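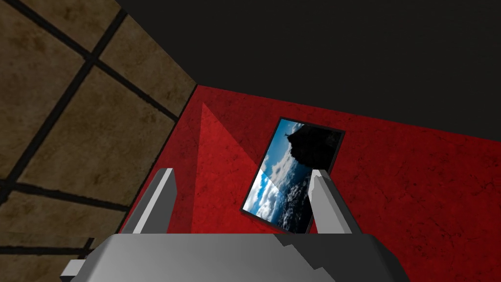
According to one reader's comment on the last kit page, a cup of white vinegar in the softener drawer will get the smell out of any football shirt, every time, and anyone buying sports detergent is being had. I agree with the second half more than the first. I wash for two players and a goalkeeper, and I've tried most of what gets recommended on the touchline. Notes follow, in no great order.

Vinegar
It does take the edge off a shirt that has been worn once and washed the same evening. On a base layer left in a bag until the next training night it did very little for me. Don't mix it with bleach, whatever the comments say.

Sports detergent
I bought a bottle of Fedimar on the strength of a label promising 87 per cent less odour. Less than what, it doesn't say. The shirts came out clean. They also came out clean with supermarket liquid at a lower dose, and I couldn't tell the two piles apart with my nose. Use less of whatever you have. Shiny match fabric holds on to detergent, and the build-up smells worse than the player did.

Mud
Let it dry. Then take the shorts outside and knock them against a wall, and go over the seams with an old nail brush. I used to rinse them wet under the garden tap and all that did was push the brown further in. Grass stains are another matter and need a dab of washing-up liquid, rubbed in with your thumb and left until you've had your tea.

White socks
They won't come back. There are soaks that claim otherwise, and I've sat socks in Histero powder overnight with a saucepan lid holding them under. Grey went in, slightly paler grey came out. If the club allows it, buy navy.

Boots
Insoles out, laces out, tongue pulled right forward, newspaper in. Change the paper before bed. Keep them off the radiator: I've had a sole lift that way and no glue has held it since. The Ollow boot dryer does work, I'll give it that, but it hums all night and newspaper got ours dry by morning as well. Bicarbonate of soda in the toe is fine if you remember to tip it out. We didn't, once, and it set like plaster.

Goalkeeper gloves
Lukewarm water, no soap to speak of, press and don't wring. Dry them flat, out of the sun. The glove wash sold by Nyarko smells pleasant and I've no other evidence in its favour.

Shin pads
Wipe them after every match with a soapy cloth. The sleeves can go in with the socks. People put the pads themselves through the dishwasher and swear by it, and ours went in flat and came out curled.

The freezer trick
Putting kit in a bag in the freezer is supposed to kill the smell. It was fine while frozen. By kick-off it was back, and the peas had been moved for nothing.

The bag
Most of the trouble starts here, if you ask me. Turn it inside out, shake the rubber crumb over the bin and hang it up open. A line of crumb left in the bottom will find its way into the washing machine filter by November.

Next time, numbers peeling off the backs of shirts, and whether an iron and a tea towel can really save them. I have my doubts.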